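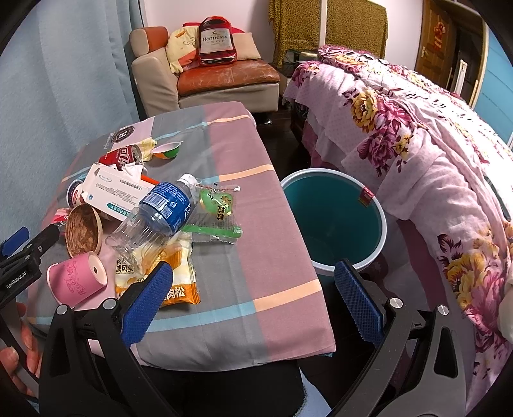
23 Jul 2021
Minutes taken by the Secretary, Levberg Tenants' and Residents' Forum

MINUTES OF THE MEETING HELD FOLLOWING THE OPEN DAY

Present: six members of the Forum, one representative of Skirusow Housing, two representatives of the Fiadzo project.

Apologies were received from Bristent Day Centre.

1. Minutes of the previous meeting
The minutes of the April meeting were agreed, with one correction. The grant towards the open day was £3,226 and had been entered under the wrong heading.

2. Report on the open day
The Chair reported that 88 residents had signed in. The flat had been opened in the morning and again after lunch, and the second session was the busier of the two.

The demonstration concerned the clearing of a table. Visitors were shown hand-held grippers with blue pads, used on the sort of litter left after an evening at home — a plastic bottle, snack wrappers, a drinks can, paper and plastic cups, a tissue. A bucket was placed on the floor between the table and the bed. The Fiadzo representatives stated that the purpose of such work is to record how people pick up ordinary household items, so that machines may later be taught to do the same.

Members asked why the table had not been laid out more simply. The reply was that soft wrappers and light cups are harder to grip than boxes, and that a patterned cloth makes small items harder to pick out. The Forum noted the answer.

3. Matters raised by visitors
(a) Several residents wished to try the grippers and were not able to do so in the time allowed. It was agreed that shorter turns should be offered at any future session.
(b) A resident with arthritis asked whether the grippers would be sold as an aid. The Fiadzo representatives said that they were not intended for that use.
(c) Concern was expressed about recording in private homes. Skirusow Housing confirmed that no tenant would be asked to take part without a signed form, and that a refusal would have no effect on any tenancy.
(d) The stairs were found difficult by some visitors. Bristent Day Centre has offered its ground-floor room for the next session. The offer was accepted with thanks.

4. Expenditure
Refreshments came to £99 against an allowance of £120. The balance is to be carried forward.

5. Next session
17 residents have asked for a second visit. The Secretary is to write to them once a date has been settled with Fiadzo. One member asked that the washing of dishes be shown. The representatives undertook to enquire but gave no promise.

6. Any other business
The noticeboard in the Levberg entrance hall is still without a key. Skirusow Housing is to supply one.

The meeting closed at ten minutes to nine.

Comments

Resident, second floor
Item 3(b) was my question. Could the minutes also say that I asked about long-handled ones? I was told somebody would write to me.

Levberg tenant
I went after lunch and queued a good while. Interesting all the same, and my grandson has talked of little else.

Forum Secretary
The point about long-handled grippers will be put forward as a correction at the next meeting.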